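Arnano doorway pull-up bar

I bought the Arnano after two months of training for a local obstacle course, when my grip kept letting me down on the hanging sections. It cost 121 euros with the rope handles, which are sold separately by most other makers.

Fitting took four screws and a spirit level. The bar is steel with a rough coating that holds chalk well, though it will mark a painted door frame. I weigh over 90 kilos with a vest on and it hasn't shifted.

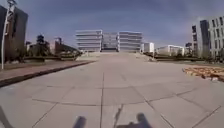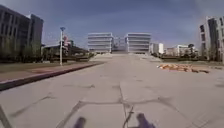
Filed under: Home training

The handles are the weak part. The clips rattle when you swap hands, and the left one had to go back to Benavides, the shop, for a replacement. Wálter Agudelo, who coaches our group, prefers the Kanalley bar for its wider grip, but that one needs a taller doorway than mine.

Dead hangs and towel hangs are both comfortable on it. Swinging is another matter – there isn't room to kick your legs through, so I still do those outside.

Good for grip work in a small flat. I'd buy the bar again and get the handles elsewhere.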